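Repair hall in Fidthorpe gives old office computers a second life

27/12/2025

FIDTHORPE - The former carpet store on Kanness Road has a new use. Inside are shelves full of desktop computers which came from offices, and most of them were waiting to be thrown away. The repair project Trarero moved into the building in February, and it now has 860 machines on its list.

The project takes computers from companies which change their equipment, checks them, replaces the bad parts and passes them to families, libraries and small clubs in the region. The receiver pays a small amount for the work and the parts. Schools in Fidthorpe do not pay.

"People think that an old computer is a slow computer," said Satish Rodrigues, who leads the workshop. "Very often it is only full of dust and it has too little memory. We clean it, we put in more memory, and for writing letters and paying bills it is good for many years."

Most of the machines are tower models from big offices. Rodrigues likes them because they were built to be opened. The side panel comes off quickly, and the cards and the drive are held by plastic latches and tabs in a bright color, so it is easy to learn where to put the hands. New helpers begin with these models. Laptops come later, when the person has some patience and a good set of small screwdrivers.

Every computer goes through the same order of work. First the outside is cleaned and the number is written in the book. Then the case is laid on its side and opened, and the workers look at the motherboard, the memory slots and the power supply. The processor is taken out only if there is a reason, as the socket below it is easy to damage. At the end the drive is erased or destroyed, depending on what the earlier owner has asked for.

The question of the drives was the most difficult one in the first months. Some companies did not want to give a computer with a drive inside, even with a promise on paper. The project now writes a document for each drive, with its serial number and the date on which it was erased, and sends a copy to the company. Murali Menon, who looks after the contacts with the donors, said that after this change the deliveries became larger. The last one, from the Awwad insurance office, was 100 towers on one truck.

"They called in the morning and asked if we have space," Menon said. "I said yes, and then I went to look if we have space."

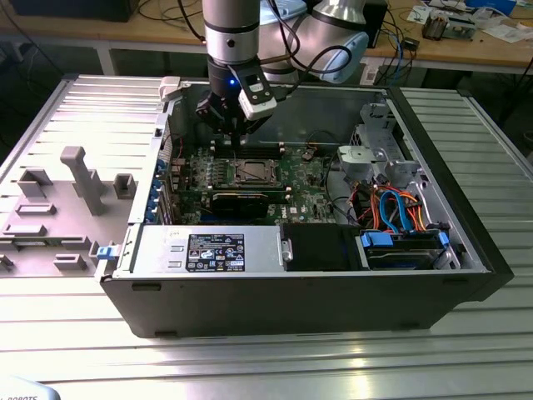
Parts are harder to find than computers

A Dell tower with an empty processor socket is not lost for the project, but it must wait for a part. The same is true for a case with a weak power supply. Trarero keeps the machines which cannot be repaired at once and takes good parts from them when another computer needs them. Memory is the part most often asked for, followed by power supplies. Fans are in third place - they are cheap, but the right size with the right plug is not always in the box.

Power supplies are never opened in the workshop. They are tested from outside, and a unit which fails goes to the recycling company. Rodrigues reads the label on every one of them before he connects anything, and he asks the helpers to do the same. Two units from different models can look alike and still have different plugs.

The project has also asked the town for help with the rent. The present contract costs 2000 a month together with the heating, and the income from the repaired machines does not cover all of it in winter. The town has answered that it will look at the request in February. Until then the rent is paid from donations and from the sale of metal and old cables.

For people who want a computer, the waiting time is now 2 weeks. It was longer in the autumn, when many parents came before the school work became serious. A monitor, a keyboard and a mouse can be added if they are in stock, but Menon asks people to say this already when they write their name on the list, and not at the door.

Those who want to bring a machine can do it in the afternoon at the back entrance, where there is a ramp. The project takes desktop computers, monitors with a flat screen, keyboards and loose parts like memory and drives. It does not take printers, televisions or batteries which have become thick. A person who wants to keep private files should copy them before coming, as the workshop does not save data for anyone.

An evening course about the inside of a desktop computer is also planned. The participants will open a tower, take out the memory and the drive, put them back and start the machine. No knowledge is needed, but the places are limited by the number of work tables. Names are taken at the counter on Kanness Road.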